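# About Gurer & Gautam Upholstery

Re-covering, re-stuffing and mending seats on Minden Street. Sofas mostly.

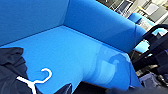 ## Who we are

Small shop. Two benches, one big cutting table, a lot of fabric books. Esi Zakaria runs the workroom, Korkor Alhassan does cutting and sewing and answers the phone when the machine is off. If it rings out, leave a message — we do call back, usualy same evening.

The building went up in 1924 as a harness maker's. The hooks are still in the ceiling and we still use them. Gurer and Gautam were the two who turned it over to furniture, both long retired. Gautam's stool is at the second bench. Kept the name, kept the sign, changed the wiring.

## What we take on

- Sofas and armchairs, full re-cover or seat only
- Dining chairs, any number, drop-in seats are quick
- Window seats and bench cushions, cut to a paper pattern
- Restaurant booths (evenings, ask early)
- Springs, webbing, broken rails

No car seats. No leather repair either, try Grirkov across the bridge, they have the right machines for it and we don't.

## Fabric

Around 4000 swatches in the shop. Come in and pull books off the shelf, stay as long as you want. You can take 3 home at a time, bring them back within the week please. Look at them at night with your own lamps on before you pick. Blues especially, they go green or purple on people.

Bringing your own fabric is fine. Call with the width and whether there's a pattern before you buy it — big repeats eat up yardage and we hate telling someone they're a yard short. Thin cotton we'll probably say no to for a seat.

## How it goes

Send a couple of photos and rough measurements. Korkor writes back with a price range. Firm price once the old cover is off and Esi has seen the frame. If the frame is bad we call you before doing anything else.

Deposit is half. Pickup and delivery in town, stairs extra. Wait time changes a lot, September through the holidays is the worst of it, so if you want the couch back for guests ask in summer.

## Visiting

Side door, not the front, the front sticks. Open from 9 am, closed for lunch, back untill 5. Parking behind the bakery. Dogs ok, mind the staples on the floor.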